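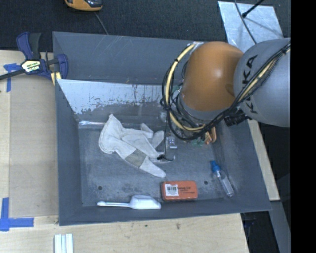

KUKA arm over the grey bin.

Visa refusals for short study visits: what applicants get told and what they can do about it
Term project report, submitted Monday, July 9, 2018

1. Why this topic

We wanted something on borders and students that wasn't just opinion. Summer schools seemed a good fit. Short stays, invited people, costs mostly paid by the host. You would think easy cases. Not so from what we read.

The question: when a student is refused a short visit visa for a summer school, does the refusal letter tell them enough to put it right next time?

2. What we had to work with

Main source was the Moussa archive, a set of refusal letters given by applicants with names blacked out. 2362 letters in total. Of these 1539 were for study or training visits, the rest family or tourist, which we left out. We then read 15 letters closely, start to finish, with the papers sent in alongside (bank statements, invitation, cover note).

Also used: guidance notes from Vismont, an advice centre for overseas students. They answered our emails fast, thanks to them. Zilent, the summer school we contacted, sent its standard invitation letter and its refund rules. No interview, they were in the middle of enrolment.

3. How we did it

Letters were scanned, so text first had to be pulled out. Some pages came out as rubbish and had to be typed by hand, slow job. Put everything in one big table and queried it with Trino. Searched for set phrases such as "not satisfied", "intend to leave", "ties to your home country". Then the close reading, two of us on each letter, arguing where we disagreed.

Wanted to do a second round of reading with the labels swapped. Ran out of time.

4. What we found

Wording is very alike from letter to letter. Same paragraphs, same order, only the country and dates changed. In the 15 close-read letters the officer's doubt was nearly always one of two things: money, or whether the person would go home.

Money is the easier one. Letters usually name the document at fault, eg a large deposit shortly before applying with no note to say where it came from. An applicant can fix that.

Going home is harder. 5 of the 15 gave no reason at all for the doubt beyond the set phrase. One applicant had sent a letter from her own university saying she was enrolled until the following October and expected back. The refusal doesn't mention it. Not to say it was wrong, just not mentioned, so she can't tell if it was read and thought weak or never opened.

Being young and single with no job gets used as a mark against people. Describes most students.

The invitation letter matters less than hosts think. Zilent's runs to two pages and says a lot about teaching and nothing about who pays if the student falls ill or misses a flight. Vismont's notes say to cover this in the first paragraph.

5. Can they challenge it?

Mostly no full appeal for a short visit in the cases we read. Choices in practice were to apply again and pay again, or go to court, which costs far more than the trip. Most just apply again or give up. Timing is a problem as well, the course has often started by the time the letter arives.

Refund rules differ. Zilent gives back tuition on sight of a refusal letter but keeps the booking fee.

6. Limits

The archive is made of letters people chose to send. Angry people send letters. So we can't say anything on how often refusals happen, only what they say. Also nothing from the officers' side, we asked for training material and got no reply before the deadline.

Phrase search misses spelling mistakes from the scans. Some counts will be low becuase of that.

7. What we'd suggest

Refusal letters should list the documents that were looked at. Hosts should put costs and return travel at the top of the invitation. Applicants should add a one page cover note explaining any odd payment in the bank statement.

If another group takes this on, start with the family visit letters, we never touched them. The table and the list of search phrases are in the course folder, codes for the close reading are on the second sheet.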